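Clencombe animal shelter open day, July 28, 2026

Got there late, parking a mess. Ferry from Wurnora was packed — 184 people through the gate before lunch, they said. Cat wing first. 17 cats in, mostly strays from the old cannery side, two kittens still hissing at everyone. Dogs out back, noisy, very friendly. New vet room paid for by the Tetteh fund, smaller than I expected but clean. Sausage sizzle ran out of onions by noon. Raffle raised $2,434, wich goes to desexing. Didn't win. Next one is in September — go early, bring old towels.
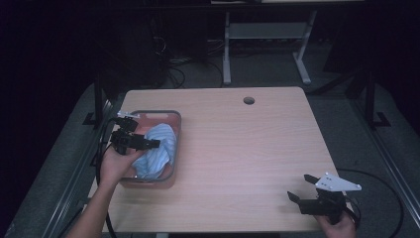
How much does it cost to adopt an adult cat?
Adult cats are $12 until the end of September, desexing included.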